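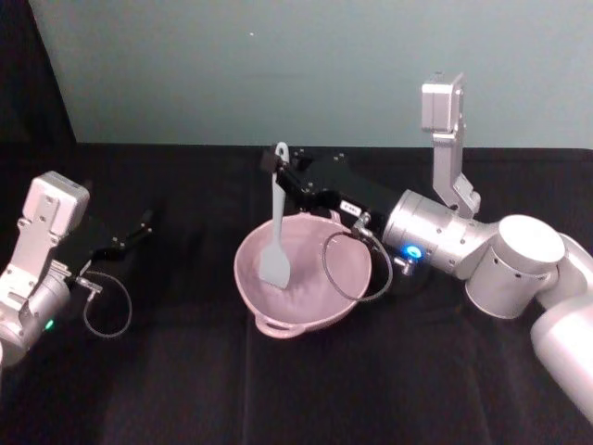 Qiuyue Jiang's first question, when I told her the arm had quit in the middle of stirring, was whether I'd checked the cable before blaming the software. I had not! I'd spent most of an afternoon in the Deltau logs, hunting for a bug.

So, slide two, the fault. Stirring run, same motion over and over, and the gripper drops off the bus for a moment and comes back. The controller (we run Plillon) saw it come back and carried on like all was well, only now it had the finger position wrong. It squeezed. Stop got hit by hand.

Pause here, let people groan.

Then the cable story. Every stir flexes the cable at the same spot by the connector, and we'd done almost 2000 of them. Wiggle it with the power on and the dropout shows up, plain as day. I felt pretty silly.

What we changed: any dropout over 50 milliseconds is now a full stop, and a person has to clear it. Grip force starts low after every restart. Cables get swapped on a schedule, and I'm still arguing with Drativura over how often.

Ask who else has had this one. Skip the wiring slide if we're running late.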